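Bagging Lettuce for Credit
5 August 2025

The robotics elective at Gronow runs for 12 weeks and has one assignment. Students are given an arm with a two-finger gripper, a wrist camera and a kitchen job that most people do without thinking. They record themselves doing the job through the arm, train a policy on the recordings, and hand in both the policy and the data. Half the grade is for the data.

Hywel Yorath, who set up the course, chose that split after the first year. "Teams were spending all their time on the model and feeding it 40 minutes of bad driving," he says. "The model learned the bad driving very well."

This year the jobs came from a list of seven. Clisis, a team of four second-year students, drew food storage: take lettuce from a basket, put it in a zip-top bag, close the slider. Rostyslav Maksymiv wrote the team's recording software and did most of the teleoperation.

Clear bags are a poor subject for a wrist camera. The film has almost no color of its own, and its outline changes each time a finger touches it. The team's first policy, trained on bags lying flat, reached for glare on the tabletop about as often as it reached for plastic. Maksymiv's fix was to use bags with a tinted sealing strip and to start each recording with the strip in view. The strip gives the network an edge to follow. It also tells the operator which way the bag opens.
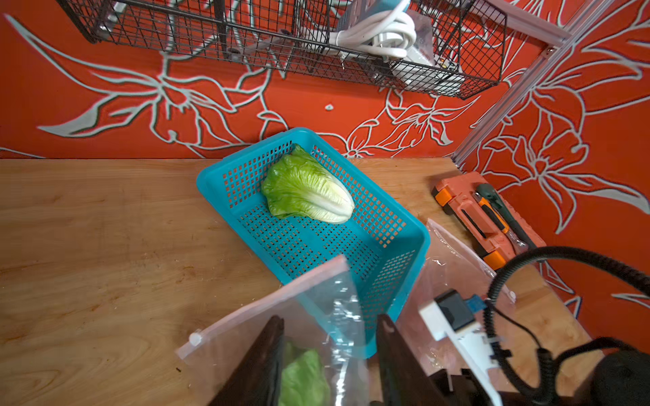
Opening the bag took longer to solve than finding it. With two rigid fingers there is no good way to rub the layers apart, so the operators learned to pinch one side just under the seal and drag the other against the table. The motion is slow and fails when the film clings. Failed attempts stayed in the data set, marked as such, as long as the operator recovered without touching the bag by hand.

By the end of the recording period Clisis had 421 episodes it was willing to submit. Another team, Idstead, had the most of any group, at 3,744, though its job was moving cups between two trays and a single episode lasted a few seconds. Yorath grades on coverage and labeling, and the raw count carries no points.

The leaf itself caused fewer problems. Romaine ribs are stiff enough to grip, and a torn leaf was accepted under the rules if all of it ended up in the bag. The slider was the weak part. The tab is narrower than the fingertips, and a few millimeters of error at the wrist put it out of reach. The submitted policy closes the bag partway on most runs and leaves the last stretch open.

Maksymiv plans to return to the slider in October, when the course starts again and he will be assisting. He wants to try thinner fingertips first, then a second camera aimed along the seal. Yorath has asked him to change one thing at a time and to write down which.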